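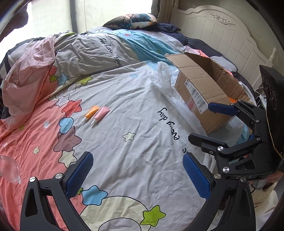
Trakum Bedroom Pack
Task cards and course notes for hand-held gripper clubs

Catalog section: Clubs and Classes / Handling Tasks
Level: middle school and up
Group size: up to 16 students, working in pairs
Price: $40 per pack, shipping extra

If your club already has a pair of hand-held grippers and your students have picked up every wooden block in the building, the Bedroom Pack is probably what you want next. It moves the whole afternoon onto a made bed (or an unmade one, we like those even better), with small things from the bathroom shelf and the sewing drawer, and it gives your teams a season's worth of tidying, packing and sorting to plan, carry out, record and argue over.

The pack was written by Inês Figueiredo, who ran the after-school robotics club where the first cards were tried, and edited by Corrado Tedesco, who has looked after our Clubs and Classes section for longer than he likes to admit. Between them they went through 1,606 student recordings before settling on the final set of cards, and a good many tasks that looked wonderful on paper were dropped along the way. We still miss the one with the shoelaces.

What comes in the pack

40 task cards, printed on both sides, with the setup on the front and the scoring on the back
A course book for the club leader, with a plan for each meeting
Score sheets, one pad
A wall chart for keeping track of which pair has done which card
A set of stick-on labels for your own objects

Grippers, bedding and household objects are not included. The cards will work with any hand-held two-finger gripper that records to a file, and the course book has a page on checking that yours opens wide enough for the larger objects. If you are starting from nothing, write to us first and we'll talk it through with you before you spend any money.

How the cards are organized

The set is split into four colors. Green cards use one gripper and one object, and most pairs get through them in a meeting or two. Yellow cards add a second object that has to stay where it is. Orange cards call for both hands, and the red ones (there are only a few, and please don't let the students start there, however much they beg) ask for both hands working at the same time on different things.

Every card has a line at the bottom called "Before you start" where the pair writes down what they think will go wrong. Inês was very firm about keeping that line. Some of the best conversations her club had came from comparing it with the recording afterwards, and the students got quite competitive about guessing well!
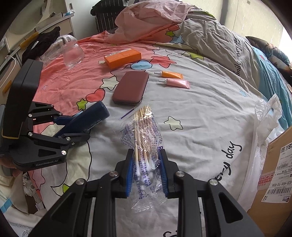
Soft packaging has a section of its own in the course book, and it's the one club leaders write to us about most. A box gives you straight sides to aim for, while a bag has slack ends, folds and shiny patches, and students have to decide where the contents are before they decide where to grip. A clear bag of cotton swabs is a lovely object for this: laid lengthwise, with the sticks showing through the plastic and the blue pads on either side of the tips, there is plenty for a pair to discuss about where along the bundle they want to close. The second gripper, meanwhile, can have its fingers around something firm such as a small navy case, so you have a stiff shape and a floppy one on the same bed.

Choosing your objects

The course book has a full shopping list, but you can gather most of it at home. Look for small squeeze tubes, little cases with rounded corners, bagged goods, and one or two boxes of different sizes. Bright colors are helpful when you come to review the recordings. Patterned bedding is welcome too, and the later cards actively ask for it — a printed star is a handy place mark when a pair has to put something back where they found it. Leave the covers bunched up at the far end if that's how they are.

Recording and scoring

Each card can be scored by eye, with one student moving and one keeping the sheet, so a flat battery needn't end the meeting. If you do record, the book suggests a simple naming plan: card number, pair name, try number. Corrado would like everyone to know that "final final 2" is not a try number.

Using the pack for the Stiltarus Cup

Clubs entering the Stiltarus Cup may use the orange and red cards as their practice set. Registration opens in August, and the entry form asks for three completed score sheets, which can be scanned straight from the pad.

Ordering and spares

Replacement score pads and single cards can be ordered separately under part number 287. Please give the card's color as well as its number, as each color is numbered from one. Club orders are packed in the morning, and anything that reaches us after noon goes out with the next morning's parcels.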